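Section 4. Washing, Drying and Care of Fabrics

This section covers everyday use of the Flomeo 2 compact washer-dryer after it has been installed and leveled (Section 2) and the empty first cycle has been run (Section 3). Read the cautions before the first load.

4.1 Before you start

Caution: Do not wash or dry items that have been in contact with gasoline, paint thinner, cooking oil, or dry-cleaning fluid. Residue can catch fire in the drum even after a normal wash.

Caution: Keep children and pets away from the machine while the door is open. Look inside the drum before closing the door.

Caution: Do not open the detergent drawer during the first fill. Water enters the drawer under pressure and may splash.

Check the following each time:

- The water tap is open.
- The drain hose is seated in the standpipe or sink hook.
- The lint screen is in place. The dryer will not start without it, and the display will show LS.
- The door seal is free of hair, coins, and grit.

4.2 Sorting the load

1. Read the care label on each item. If the label shows a crossed-out tub, do not wash the item in this machine.

2. Separate whites, light colors, and dark colors. Wash new dark items alone for the first two cycles.

3. Separate heavy items from light ones. A bath mat and a thin shirt in the same load will throw the drum off balance, and the machine may stop before the spin.

4. Empty all pockets. Close zippers and hooks. Tie loose drawstrings.

5. Place small items such as baby socks in a mesh bag. The Hitmont bag supplied with the machine fits up to 20 small items. Fill it halfway and close the zipper fully.

6. Turn printed shirts and jeans inside out.

Note: Fabrics that combine white with black or another dark color need more care than solid fabrics. Use the Cold Color program, remove the load as soon as the cycle ends, and do not leave it damp in the drum overnight. Most color transfer happens while the fabric is sitting wet and pressed against itself.
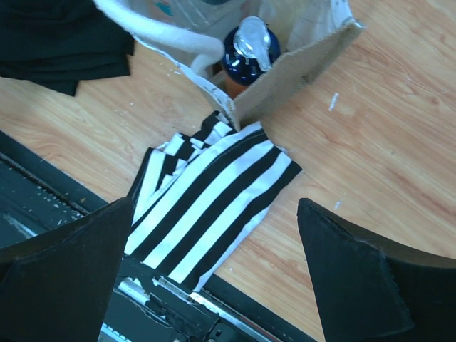 If you are not sure whether a dark color will hold, test it first. Wet a hidden spot on an inside hem, press a white paper towel against it for one minute, and look at the towel. If color has come off, wash the item by hand in cold water and dry it flat. If the towel stays clean, the item can go in with similar colors.

Pretreat stains before the item goes in the drum. Apply a small amount of liquid detergent, work it in with your fingers, and wait ten minutes. Do not use chlorine bleach on wool, silk, spandex, or any item with a dark color in it.

4.3 Loading the drum

1. Pull the door handle toward you until it clicks open.

2. Shake out each item and place it in the drum loosely. Do not roll or knot anything.

3. Fill the drum no more than three-quarters full for washing. For wash and dry in one cycle, fill it no more than half full. An overfull drum is the most common cause of long drying times.

4. Tuck all fabric inside the drum and away from the gray door seal.

5. Close the door firmly. The lock light comes on when the cycle starts.

Note: A single heavy item, such as a bathrobe, may not spin well alone. Add one or two towels to balance it.

4.4 Adding detergent

The drawer has three compartments. From left to right they are prewash, main wash, and softener.

1. Slide the drawer open until it stops.

2. Pour high-efficiency detergent into the main wash compartment. Use the amount on the detergent package for a small load. In soft water areas, use half of that.

3. If you are using softener, pour it into the right compartment. Do not go past the MAX line. Softener above the line drains into the drum at once and may spot the fabric.

4. For powder, lift out the blue flap. For liquid, leave the flap down.

5. Close the drawer slowly.

Caution: Regular detergent makes too much foam. If foam comes out of the drawer, press Pause, wait ten minutes, and run Rinse + Spin with no added detergent.

Detergent pods go directly into the empty drum, at the back, before the clothes. They will not dissolve properly in the drawer.

4.5 Choosing a program

Turn the dial to one of the following programs. The display shows the time left in minutes.

Everyday - cotton and cotton blends, normal soil. Warm water, high spin.

Cold Color - dark, bright, and mixed-color items. Cold water, medium spin, 80 minutes.

Bedding - sheets, pillowcases, light blankets. Warm water, extra rinse.

Delicate - items marked for gentle wash. Cold water, low spin. The dryer cannot be added to this program.

Towels - heavy cotton. Hot water, high spin, long dry. The full wash and dry takes 214 minutes.

Quick - lightly worn items only, up to a quarter load. Cold water, 20 minutes, no drying.

Rinse + Spin - hand-washed items, swimwear, or a second rinse.

To change the temperature or spin speed, press Temp or Spin until the setting you want is lit. Not every setting is available in every program. If the machine beeps twice, the setting cannot be used.

4.6 Starting, pausing, and adding items

1. Press Power, then turn the dial to the program.

2. To add drying, press Dry once for damp dry, twice for regular dry, or three times for extra dry. Damp dry is best for anything you plan to iron.

3. Press Start. You will hear the door lock, then a short drum turn while the machine weighs the load. The time on the display may change after this step.

4. To add a forgotten item, press Pause. If the water is low and cool enough, the lock releases within two minutes. Add the item, close the door, and press Start.

5. If the lock light stays on, the water level or temperature is too high. Do not force the handle. Press Start to go on with the cycle.

To delay the start, press Delay after choosing the program. Each press adds one hour. A load set before bed can be timed to finish at 7 a.m. Do not use Delay with detergent pods or with wet clothes in the drum.

4.7 Drying

The Flomeo 2 is ventless. It dries by condensing moisture from the air and sending it out through the drain hose. It takes longer than a vented dryer and clothes may feel slightly damp when they come out hot. Shake them and let them stand for a few minutes before deciding to dry them again.

1. After the wash, open the door and check how full the drum is. If it is more than half full, take some items out and dry them separately.

2. Remove anything that should not be machine dried, including wool sweaters, items with rubber backing, and most swimwear.

3. Press Dry and choose a level.

4. Press Start. The tap must stay open during drying.

5. Let the cool-down period finish. The drum turns without heat for the last ten minutes.

Caution: Do not stop the dryer during the heated part of the cycle unless you can take everything out right away and spread it out. Hot fabric left in a pile can hold enough heat to scorch.

Items that must air dry should be laid flat on a towel or hung on a rack away from direct sun. The Tanabe wall rack (sold separately) mounts above the machine and needs a clear space of 20 inches in front. In a humid month such as July, run a fan in the room or leave the window open. Thick items dried indoors in still air can pick up a sour smell that will need a second wash to remove.

4.8 After each load

1. Take the load out promptly.

2. Wipe the door seal and the inside of the glass with a dry cloth. Pull back the lower fold of the seal and wipe there too.

3. Slide out the lint screen, rinse it under the tap, shake it, and put it back. Do this after every drying cycle.

4. Leave the door and the detergent drawer open a little so the inside can dry.

5. Close the water tap if you will be away for more than a day.

4.9 Monthly care

1. Press the tab at the back of the detergent drawer and pull the drawer all the way out. Wash it in warm water with an old toothbrush.

2. Run the Towels program empty, without drying, with one Wisen cleaning tablet in the drum. Plain citric acid can be used in place of the tablet. Follow the amount on its package.

3. Place a shallow tray under the pump cover at the lower right. Open the small hose first and let the water drain, then turn the filter to the left and pull it out. Clear any lint, hairpins, or coins.

4. Put the filter back and turn it to the right until it stops. A loose filter will leak during the next wash.

Caution: Let the machine cool before opening the pump cover. Water left from a hot cycle can burn.

If the display shows an error code at any point in this section, write it down before switching the power off, then go to Section 6.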